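Media and Community > Course materials > Session 6

Session 6: Reading the local profile

Reading for this session: handout pack, pages 20 to 29. Bring the pack with you, as we will mark it up in class.

What a profile is

A profile is a news feature about one person. Local papers and community news sites run them often, usually when a resident has won something, opened something or come back after a long time away. The form is older than the web and has changed less than most. This session looks at how profiles in the community press deal with where a person comes from.

The three examples in the pack come from the Gulport weekly and from two bilingual news sites, Novano and Flumia. All three are about people who moved as children and later became known for their work. One is a singer, one a swimmer and one a market trader who ended up on television.

The place in the headline

Look first at the headlines. Two of the three name a town before they name the person. The Gulport piece does not give the subject's name until the second paragraph, though she had been on national radio that January. An editor writing for local readers assumes that the town is the news. A national paper covering the same singer would probably put the town in the fourth or fifth paragraph, or leave it out.

Novano does something slightly different. Its headline names the neighbourhood the swimmer left, and the town she lives in now appears only in a caption. Think about who the site expects its readers to be.

The moving story

Each piece has a passage about arriving at a new school. It is nearly always short and built on one small memory: a lunch, a uniform, a word said wrongly. We will call this the arrival passage. In the Flumia piece it takes up 44 words out of a long article, yet it is the part quoted by the other sites that picked the story up.
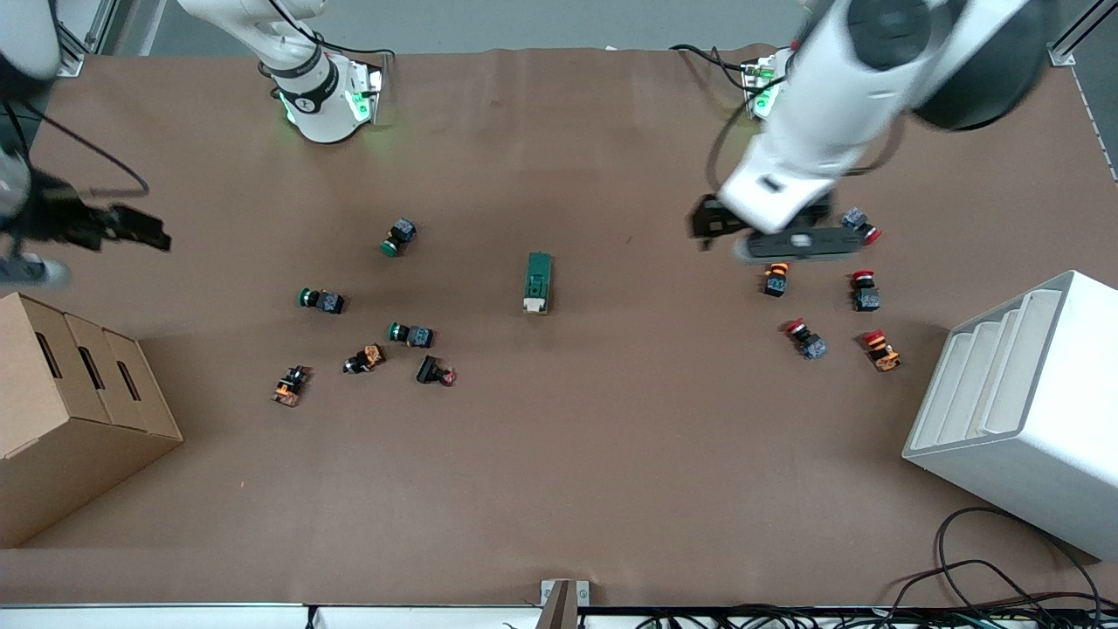
Arrival passages do two jobs. They give readers who also moved something to recognise, and they let the writer get from childhood to career without listing dates. The risk is that they all start to sound alike. Underline the arrival passage in each piece and note whether it is told in the subject's own words or the reporter's.

Quotation and language

The Flumia reporter interviewed in two languages and published in one. Four phrases are left untranslated, and none is put in italics. Amoah, the style guide we used in Session 4, advises translating a phrase at first use unless the meaning is clear from the sentence. Check whether Flumia follows this. I think it does in three cases, and the last is open to argument.

Quotes in the Gulport piece are much shorter. There are 13 of them, mostly a single sentence, and several have been joined with "she added". Long quotes give the subject more control over the story but can be slow to read.

For the seminar

Choose one of the three profiles and rewrite its first two paragraphs for a national paper. Keep the facts the same. Then write a short note, no more than a page, on what you moved down or cut.

Written work is due on 24th June. Hand it in on paper at the department office, with the profile you used stapled to the back.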